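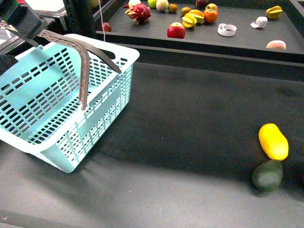 Phelan Folding Music Stand: my review after a season of choir

I bought the Phelan in July, right before our community choir started rehearsing for the Grancombe festival, and I've dragged it to everything since (church halls, a school gym, one very windy bandstand in Rustham!). It weighs 3 pounds and comes with a shoulder bag that I really like.

The desk is the best part. It holds a fat choral folder without tipping, and the page clips are strong enough that I stopped bringing clothespins.

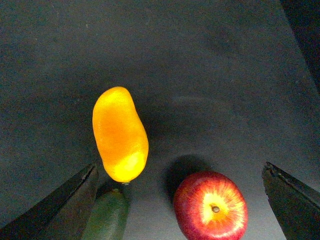 My old Wolia used to sink an inch every time I turned a page, and this one stays where I put it, even during the long Latin piece in the second half. The height knob is stiff, though, and it squeaks. I put a drop of oil on it and that helped a bit.

Setup takes me 9 seconds now, but the first time I pinched my thumb pretty good. Four stars from me, and I'd buy it again for my daughter's clarinet lessons.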